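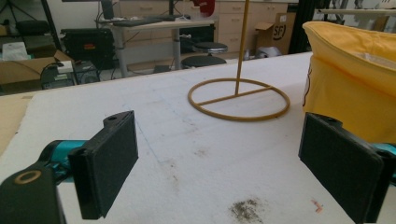 Skaltska 29 Bench Surface Restorer
Most tabletop restorers promise to take a tired white work surface back to showroom condition, and most of them are wax with a nice label. We stocked the Skaltska with our arms folded. The tin says it will remove "all marks, permanently", and we don't believe that of any paste sold for under fifty dollars. What we can say is that a white tabletop with light scuffing, the sort of wear you see on the one at the top of the page, is the kind of job it was made for, and that deeper damage is another matter altogether.

What it is
A fine polishing paste in a screw-top tin, 200 g. Slight citrus smell, a bit like the hand cleaner at a tyre shop. It's meant for laminate, melamine and painted tops in workshops, craft rooms and classrooms. The maker's leaflet also lists stone, fibreglass and "most metals". We haven't tried it on any of those and we'd want to see someone else go first.

What it did for us
Urs Hämmerli in our Vutton showroom used it on an old white laminate bench that had spent years under toolboxes. Grey rub marks came off with a damp cloth and a bit of elbow grease. Shallow scuffs faded enough that you had to get the light on them to find them again. A Stanley knife score stayed exactly where it was, with a little white paste stuck in it, which Urs then had to pick out with a toothbrush. Burn from a soldering iron: no change whatsoever.

He also left a test patch on for the full 3 minutes the leaflet asks for, and wiped the one beside it straight off. Neither of us could tell them apart. Do what you like with that.

The gloss problem
Any polish will alter the sheen of a matte top, whatever the colour. On the Vutton bench we ended up with a slightly shiny oval about the size of a dinner plate, and had to go over the rest to even it out. If your top is matte, do the whole thing or leave it alone. Test under the back edge first. Maeve Ó Riain, who looks after our returns, would like that sentence printed in red.

Against the cheap stuff
The Gilmartin cream costs less than half as much and shifts rub marks nearly as well. It falls behind on scuffs and it leaves a greasy film, so tape won't stick afterwards. The Skulletti spray is a cleaner with "restorer" written on the bottle. If all you have is pencil and grime, try dish soap before buying any of the three.

Details
Stock code: 879
Size: 200 g tin
Colour: off-white paste, dries clear
Suits: laminate, melamine, hard painted tops
Not for: oiled timber, raw MDF, anything that touches food
Cloth: not included, despite the picture on the lid

Storage
Keep the lid on tight. An open tin skins over in the shed by the end of a warm week, and adding water to bring it back just makes it lumpy.

Returns
Unopened tins only. We won't refund on account of a knife score that is still there.

Page checked 2018-10-06. The leaflet has been reworded since our first order but the paste appears to be the same.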